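Robot Learning Lab, Handout 4: Teaching by Teleoperation
Course notes, Kianoush Yazdani
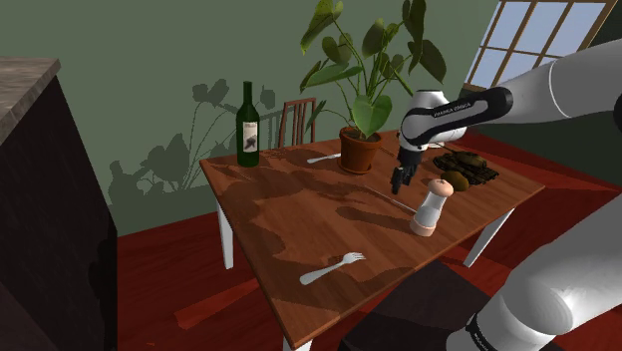 Figure 4.1. The simulated dining table, gripper open for business between the plant pot and the shaker.

4.1 What you are doing

In Handout 3 you pushed the real arm around by hand, which is called kinesthetic teaching and is good for the shoulders. This time you stay in your chair. The arm lives in the simulator, you steer it with the handheld controller, and everything you do is written to disk, including the parts you would like to forget.

The task is "pick up the shaker and set it down next to the bottle." You have done this at dinner since you were small. Allow 40 minutes for your first clean one.

4.2 What gets recorded

Each demonstration is a list of time steps. A step holds the joint positions, the gripper opening, the camera view and the command you sent. The policy will later be asked to produce the command from the rest. It has no idea what you meant. If you hover over the plant for six seconds while reading a text message, it will learn that hovering over plants is part of the job.

A few terms we use without apology:

Demonstration: one attempt, from reset to release.
Clean demonstration: one you would show to Ertuğrul Kaplan, who grades them.
Clutch: the button that disconnects your hand from the arm so you can move your elbow back to where elbows belong.

4.3 About this table

The Letitz scene is harder than the Branitz one from last month, which was a cube on a gray slab. Look at Figure 4.1 again before you start. The leaves spread over a good part of the space you would like to fly through. The shaker has a waist, so there is a sensible place to put the fingers and several silly ones. Something round and olive-brown sits right behind it. There is cutlery lying on the wood, and there is also a model tank, which has no role in the task and will still attract your gripper — it attracts everyone's.

Shadows matter too. The plant and the bottle both live among dark shapes, and a policy trained under one lighting setup can get attached to them. Switch on light randomization after your first ten demonstrations.

4.4 Procedure

Start Fusbridge and load the Letitz scene. Check that the arm follows your hand in the right direction. Left should be left.

Bring the gripper over the shaker before you go down. Close on the waist, wait for the contact light, lift straight up.

Carry it to the bottle by whichever route keeps you out of the leaves. Lower, open, back away slowly. Half of all the knocked-over bottles in November were knocked over on the way out, by people already celebrating.

Press reset. Do it again until you have 60 clean ones per pair. Swap drivers when the one driving starts to sigh.

4.5 Hand in

Upload the folder with both names in it. Include the failures in a separate subfolder; we need them for the Heydari filter exercise in Handout 5. Last year one pair handed in 59 and a note. The note was well written.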